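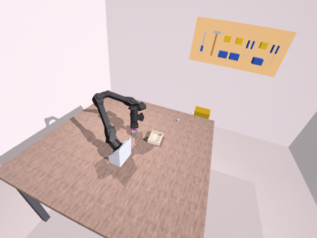
按 Usman Satti 的说法，一个人只有亲眼看到计数器在按一下之后跳了四格，才会真正对按键消抖产生兴趣；在那之前，他总会先怀疑自己的程序，再怀疑面包板，最后才想到那颗小小的按键。许多电子爱好者都有同样的经历，这个话题也因此成了单片机入门阶段最热闹、最值得动手一试的课题之一。

按键消抖（又称去抖动，英语：debouncing），是指用电路或程序的办法，把机械开关在闭合与断开瞬间产生的一连串快速通断，整理成一次干净的电平变化。它广泛用于轻触开关、拨动开关、限位开关、继电器触点、旋转编码器和键盘矩阵。

成因

机械开关内部通常有一片带弹性的金属。按下时，动触点撞上静触点，会像掉在桌上的小钢珠那样弹起又落下，反复几次才稳定接触。人的手指完全感觉不到这个过程，单片机却看得一清二楚：一块普通的八位单片机在一毫秒内可以执行成千上万条指令，足够把每一次弹跳都当成一次新的按键。

松开时也会抖动，这一点常被初学者忽略。触点分离的瞬间，接触面积迅速变小，表面的氧化层、灰尘和残余弹力都会让电路断断续续。有些开关松开时的抖动比按下时还长，也有些正好相反，同一颗开关换一种按法，波形也会变样。用示波器的单次触发去抓这些波形是件很过瘾的事，几乎每次抓到的形状都不一样！

抖动时间与开关的结构、新旧、按压力度有关。质量较好的轻触开关往往在几毫秒以内就能稳定，大型的船形开关和老旧的拨动开关则可能长得多。水银开关因为触点被液态金属浸润，抖动极小，但出于环保和安全的考虑，如今已很少用于新的制作。

Judel 计数实验

在爱好者中流传较广的一个演示，是 Eusebio Barroso 在 Judel 开发板上做的计数实验。电路十分简单：一颗轻触开关接在输入脚与地之间，打开内部上拉电阻，下降沿触发外部中断，每中断一次，变量加一，结果送到串口。他连续按了107次，串口显示的数字却是339。随后他在程序里加入20毫秒的锁定时间，其余一概不动，再按107次，显示的数字便与按键次数完全相符。

这个实验的妙处在于只需要一颗开关和两根导线，对比却非常鲜明。Finn Dreßler 后来用一颗从旧收音机上拆下的拨动开关重做了一遍，锁定时间不得不加到27毫秒才稳定下来。他还建议把每次中断的时间戳一并打印出来，这样就算没有示波器，也能大致看出抖动的节奏，一簇一簇的，很好认。

硬件方法

阻容滤波

最常见的硬件做法是在开关旁加一个电阻和一个电容，组成低通滤波器。抖动造成的快速跳变被电容“抹平”，输出变成一条缓慢上升或下降的曲线。以10千欧电阻配0.1微法电容为例，时间常数为1毫秒，对抖动较短的轻触开关已有明显改善；若把电容换成1微法，时间常数便是10毫秒，适应面更宽，响应也随之变慢。

电容若直接并联在开关两端，按下时会经触点瞬间放电，电流尖峰可能加速触点磨损，讲究一些的电路会串入一个小电阻加以限制。另外，经过滤波的信号边沿很缓，普通逻辑门在阈值附近可能来回翻转，所以后面最好接一级施密特触发器，例如74HC14。它的上升阈值与下降阈值不同，两者之间的差距称为迟滞，正好用来对付这种慢吞吞的边沿。不少单片机的数字输入脚本身就带有施密特特性，可以省去这颗芯片，具体要查数据手册。

RS锁存器

如果手头有单刀双掷开关，就可以用两个与非门交叉连接成RS锁存器。刀片离开一侧触点、碰到另一侧触点的第一下，锁存器就翻转；此后刀片无论怎样弹跳，只要不弹回原来那一侧，输出就保持不变。这种电路几乎没有延迟，也不用挑选时间常数，原理又极其漂亮，老一辈的数字电路教材都很喜欢讲它。缺点是每颗开关要占用三根引线和两个门，面板上按键一多，布线就相当可观了。

软件方法

延时复查

程序检测到电平变化后，等待一小段时间再读一次，两次一致才认定有效。只要一两行代码就能写成，适合第一次做实验。但等待期间处理器什么也干不了，如果程序同时还要刷新数码管，就会看到明显的闪烁。

锁定时间

第一次变化立即认定有效，然后在规定时间内忽略后续的一切变化。它的响应最快，适合做抢答器和乐器按键。代价是抗干扰能力较弱，一个来自电机或继电器的尖脉冲也会被当作按键。

定时采样

用定时器每隔一毫秒或数毫秒读一次引脚，把结果逐位移入一个变量。当变量的各位全为1或全为0时，才更新按键状态。以八位变量、一毫秒间隔计算，需要连续八毫秒读数一致，偶发的尖脉冲自然被滤掉。Driment 按键库就以此为基础，并把多个引脚放在一起并行处理，一个端口的八颗按键只用几条位运算便能全部完成，读源代码时很容易看得入迷。

状态机

把按键分为“松开”“疑似按下”“按下”“疑似松开”四个状态，由定时器推动切换。状态机写起来稍长，扩展却极为方便，长按、双击、连发都可以在此基础上加出来。Octavian Lazăr 为 Greten 台灯控制器编写的程序只有一颗按键，短按开关，长按调光，双击切换色温，全部由一个状态机完成。

旋转编码器

旋转编码器有两路相位错开的触点，每一路都会抖动。由于两路信号按格雷码的次序变化，相邻状态之间只有一位不同，程序可以用一张十六项的查找表判断每次变化是前进、后退还是非法。单路触点在原地抖动时，计数只会加一再减一，前后抵消，这个性质让许多初次接触编码器的人大为惊喜。对质量较差的编码器，仍可再加一级小电容滤波，容量不宜过大，否则快速旋转时会丢步。

键盘矩阵

在行列扫描的键盘中，扫描本身就是一种定时采样，每个键位各自保留一份历史记录即可。需要留意的是扫描周期：若整个矩阵扫完一遍已花去数毫秒，再要求连续多次一致，按键的总延迟就会变得可以察觉。Llewellyn 小键盘的早期固件便有这一问题，Mervin Kennedy 在六月提交的修改把按下与松开分开处理，按下时立即上报，松开时才等待稳定，手感因此轻快了许多。

与中断的关系

把按键直接接到外部中断是否合适，爱好者之间一直有争论。赞成者看重它能把单片机从休眠中唤醒，对电池供电的制作很有用；反对者则指出，抖动会在短时间内引发密集的中断，打乱其他任务。常见的折中办法是只用中断来唤醒，醒来后随即关闭该中断，改由定时器采样，待按键松开并稳定后再重新打开，然后回到休眠。

参见

上拉电阻
施密特触发器
格雷码
有限状态机
触点电弧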